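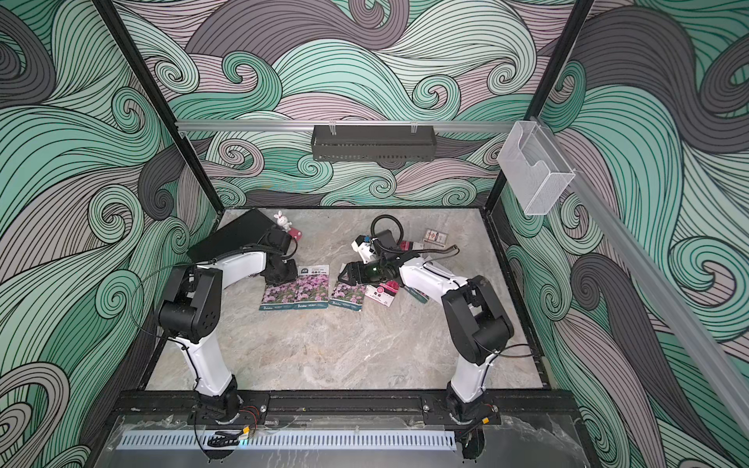 Trestard Seed Room

Seed Packing Assistant, part-time, Clarnham

Trestard is looking for one person to help sort and pack flower seed for the spring orders. The job starts in November and runs for 32 weeks, three mornings a week, 7 a.m. to noon. Friday is one of the three. The other two can be settled when you start.

Most of the work is done standing at a table. Packets come in mixed, and you sort them by flower, lay them out, check the fronts, and put them into trays for mailing. A normal morning is 225 packets.

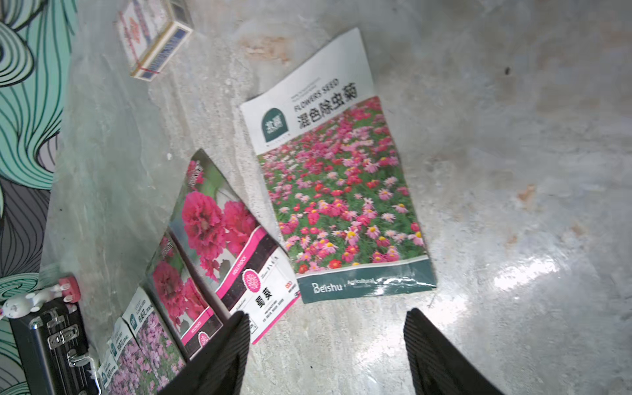
A lot of our stock has the name printed in Chinese, with only a few words of English. You do not need to read Chinese. You will get a printed sheet with each name next to its English one, and after a week or two most people go by the flower photo and check the characters second. Hollyhock and cosmos are the two you will handle most.

We are looking for someone who can:

Tell similar packets apart, including ones with nearly the same colors
Stand for two hours at a time
Lift boxes of up to 32 pounds
Keep a simple written tally

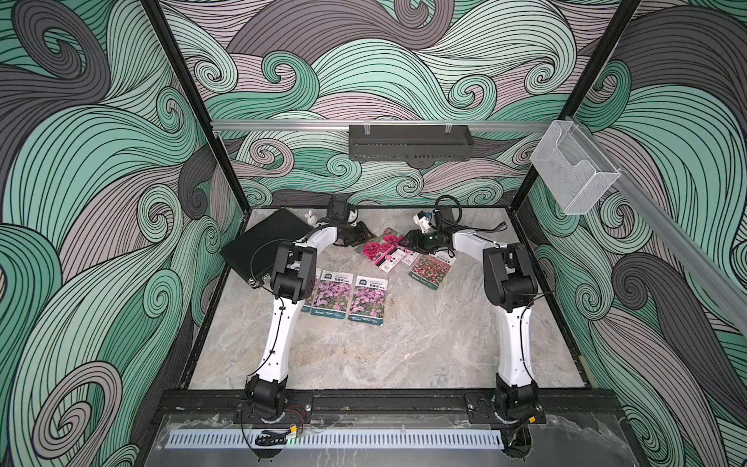

Flower seed packets on the marble-patterned floor of the sorting space.

Packets that are torn or open go in a separate tray. A crease is fine — customers don't mind, and neither do we. If you are unsure about one, put it to the side and ask at the end of the batch.

Garden experience is welcome but not required. Training is paid and takes two mornings. You may take home up to 100 leftover packets at the end of the season.
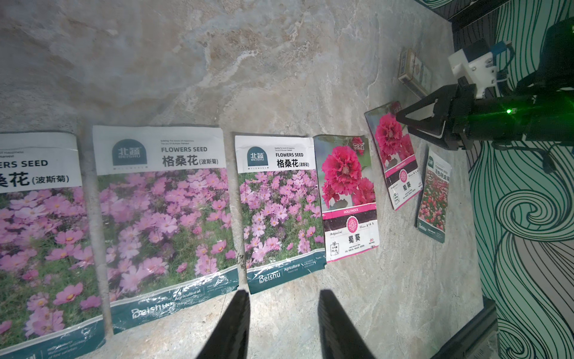
Cosmos and hollyhock packets laid out in a row.

The room is on the ground floor of the Tamever building, with step-free access from the parking lot. There is a bus stop across the street. Coffee is provided, but please keep drinks away from the table.

To apply, send a short letter saying which mornings you can work and when you could start. A résumé is optional. Letters can be left at the Tamever front desk, marked "Seed Room."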